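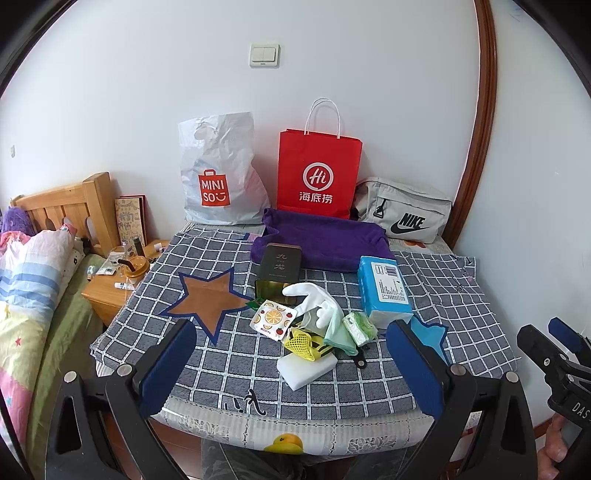
Figure 6. One gripper's jaws before a mixed pile on a grid cloth, a second gripper at the right edge, bags along the wall.

Section 6: Your First Sorting Run

1. Lay your cloth out on the table and set your bags at the back, standing up if they will.
2. Put soft things and small packets together in the middle. A glove, a sponge, a folded towel -- whatever you have at home is just fine.
3. Squeeze each Flovora handle gently a few times until the jaws move freely.
4. Pick up one item, carry it to its bag, and let go slowly.

Note: Take all the time you like with this part!

Caution: Keep fingers clear of the linkages.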